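Protecting a Wood Tabletop During Sorting, Repair and Craft Work
Household Advice Leaflet 16, revised August 5, 2003
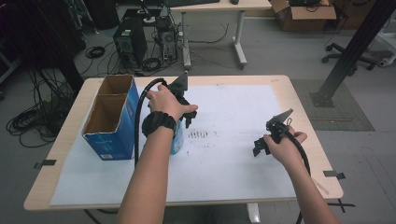

A wood-topped table in a shared room is used for many kinds of work, and most damage to its surface comes from ordinary tasks. Residents of Mosoti House are asked to cover the table before any work that involves glue, paint, ink, stain or small tools. The guidance in this leaflet applies to the activity room and to the tables lent out for use in apartments.

Choosing and laying the cover

A single large sheet of plain white paper is preferred. Small dropped parts are easy to find against it, and spills show at once. Newspaper should be avoided, as the ink transfers to pale wood when damp.

Lay the sheet square to the table and leave a narrow border of wood on the far side and at both ends. A sheet that hangs over the edge is easily caught by a sleeve or a chair back. Tape may be used on the underside of the table only. Heavy items placed on the corners will usually hold the paper flat without tape.

Marks and smudges on the paper do not mean that it must be thrown away. A marked sheet may be used again for dry work until it tears or becomes soft. Wet paint or glue is a different matter – the sheet should be lifted promptly and the wood beneath checked.

Boxes and containers on the table

Cardboard boxes with a divider are useful for keeping finished and unfinished pieces apart. Place the box to one side, within easy reach, and put the larger items in the larger compartment. Boxes with torn rims may stay in service as long as the base is sound. Cut-down packing boxes are kept on the shelf in Room 28 and may be taken without asking.

Round containers should stand upright and well in from the edge. Close the lid of any container that holds liquid before reaching across it.

Clearing up

Remove tools first, then boxes, then the sheet. Fold the paper inward from all sides so that scraps and specks stay inside. Wipe the wood with a cloth that has been wrung out well, and dry it with a second cloth. Do not use scouring powder.

Pale rings left by damp containers often fade within a day or two. Marks that remain should be reported to Reshma Motaung in the house office, extension 839. Residents should not sand or oil the tables themselves.

New sheets are issued from the supply cupboard. The next delivery is expected in October.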